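Re: [plorkeck-swap] Button jars, and what to do with them

Hi all,

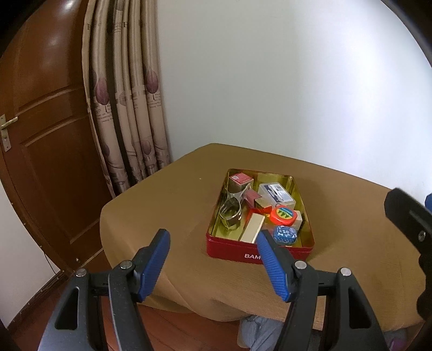
I've been meaning to answer Tyson since his message went out and September got away from me, so here goes (it got long, sorry!).

Tyson Bergeron wrote:
> My aunt left me her whole button collection and I have no idea
> where to start. My daughter and I got as far as 1,311 before we
> quit for supper, and that was the small jar. Do people sort by
> color? By size? Is any of it worth keeping, or should I bring
> the lot to the Fraser swap and let folks dig through it?

Tyson, please don't bring the lot! At least not until you've pulled the sets out. I did exactly what you're thinking of with my first batch, and then spent the drive home remembering a card of green glass ones I'd let go for a quarter. I still think about those.

Color is the fun way to sort, and it looks great on a shelf, but I gave up on it years ago. You end up with one giant pile of white and a lot of little piles of nothing much. I go by how they attach, shank or sew-through, and then by material, and only then by color if I'm in the mood. Shell feels cold against your lip. Plastic doesn't. My husband finds this part disgusting.

String the matching ones together as soon as you spot them, on plain thread with a loose knot. Old celluloid goes off by itself in something that can breathe, never a sealed jar, and if any of it smells like vinegar or mothballs, keep it far away from the metal ones. I lost a nice set of steel cuts that way.

As for what they're worth, mostly not a lot. I bought 1,775 at the Posatine estate sale for less than a tank of gas, and I'd guess I kept a tenth of them. The rest went to the quilters over in Gokon, who will take anything with holes in it. They were thrilled, and I got a jar of pickled beets out of it!

Does your aunt's stuff have any uniform buttons? Check the backs for a maker's name before you clean them, and go easy with the polish. A dry toothbrush is plenty.

If you want company for the big jar, I'm at the Fraser swap from nine in the morning, at the table closest to the coffee. Bring a muffin tin for sorting. I only have the one.

Marcy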